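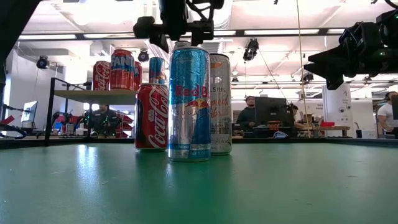 The Patience of the Left Arm

At Woslow, people are paid to stock a shelf all day so that a machine may someday do it almost as well

By Afroza Fakir

The first thing Lakmal Ekanayake teaches you about teaching a robot is to stop helping. I had the two handles in my hands, one for each arm, and I was doing what anyone does when a can of soda starts to lean. I lunged. On the other side of the bench the left arm lunged too, with great loyalty, and knocked over a second can that had been minding its own business.

"It does what you do," said Ekanayake, setting both of them upright. "People think they want that."

Woslow occupies the ground floor of what used to be a carpet showroom, and its business is easy to explain at a dinner party, though Ekanayake says the explaining never ends there. Stores want shelves filled. Robots can be taught to fill them. The teaching is done by people, who take hold of a pair of handles and drive the arms through the job by remote control, over and over, while the computer keeps a record of every joint and every camera view. A piece of software called Jemeo then chews on the records overnight and attempts the task alone in the morning, with the confidence of a teenager who has watched somebody else parallel park.

The job this winter is drinks. Cans start on a green tabletop and end up on a small raised shelf behind it, and the whole of the company's attention is bent on the distance between the two. It's a reach I could make while talking on the phone. A single run of it, done well, is called an episode, and a day's quota for one operator is 200.

I managed 20. Two of them were kept.

Nazma Marikar, who has the best hands in the building, came to the work from a bakery, where she iced wedding cakes. She sits very straight and doesn't look at her own hands at all. Her eyes stay on the tips of the grippers, and when she closes one on a can it closes slowly, stops, waits, and lifts. The wait is the part I couldn't learn. There is no feeling in the handles to speak of, so you have to believe in the grip before you trust it, and I have never been a believer.

"You squeeze like you're angry at it," she told me. I said I wasn't angry. She looked at the can.

Slim cans are her favorites and everyone else's least favorite. A tall Red Bull has very little can to stand on and a great deal of can to tip, and a gripper coming down from above has to arrive dead straight or it will nudge the rim and send the thing skating. The short fat Coca-Cola is forgiving. Shiny cans have their own troubles, because the cameras see the ceiling lights in them, and for most of December Jemeo held the view that a bright enough reflection was an object and could be picked up. It tried for days. The operators grew fond of this and were sorry when it was fixed.

What a robot learns from a person turns out to include a lot that the person didn't mean to teach. Ruwan Thambiah, who reviews the episodes, showed me a run in which the right arm drifted up, paused in the air for a second, and went back to work. Nothing in the task called for it. He traced the habit to an operator who stopped to push up his glasses, and whose arms had gone along for the ride. By then there were enough of those pauses in the records that the software had taken them for technique. Thambiah had to go back and cut them out by hand, and he still finds one now and then, the way you find pine needles in March.

He has opinions about style. Marikar's episodes are lovely, he says, and a little too lovely. She so seldom makes a mistake that the robot never sees how to get out of one. So for part of each week she is asked to botch things on purpose: come in crooked, catch a can by the edge, put it down, try again. She hates it. Her botches are graceful, and Thambiah sends some of them back for being insufficiently bad.

I offered my services here. He was polite about it.

The money comes from Sarkar, a distributor with a lot of shelves, and from a smaller outfit called Pastura that would like the same trick done with yogurt. The person who keeps both of them calm is Augustina Ayaaba, who founded the company and still takes a turn on the handles when someone is out sick. Her office has a desk and a case of warm soda under it. She won't say when the thing will be ready for a real store. She'll say that it stocks a shelf by itself on most tries, provided the cans are ones it knows, the table is the table it knows, and no one has moved a lamp.

"A store isn't like that," I said.

"No," said Ayaaba. "A store has children in it."

Her answer is variety. The cans get shuffled between runs. Some begin close together, one behind another, so that the gripper has to pick its target out of a crowd. Flavors come and go. An intern was once sent out for anything in orange, and came back with so much that the staff drank it for a month. The idea is that if you show the machine enough kinds of mess, a new mess will look like an old friend. I asked how many kinds were enough, and Ayaaba told me she would love to know, and could I please write that down in case a reader had the answer.

Demonstration day for Sarkar was January 16, 2020, and I was allowed to stand at the back if I promised not to touch anything. Jemeo went first, with the handles resting in their cradle. The arms moved up to a can, closed, and waited. I recognized the wait at once. It was Marikar's, down to the little settling motion before the lift, and it was strange to see it done by something with no shoulders to relax. The can went up onto the shelf. So did the next one, and the next.

On the fourth, the gripper came down a little off center, touched the rim, and backed away. It tried again from the other side and got it. The man from Sarkar asked whether that had been an error. Thambiah said it had been a recovery, and looked across the room at Marikar, who was studying the floor.

Afterward the visitors were invited to try the handles themselves. The man from Sarkar took off his jacket, sat down, and reached for a can. It began to lean, and he lunged.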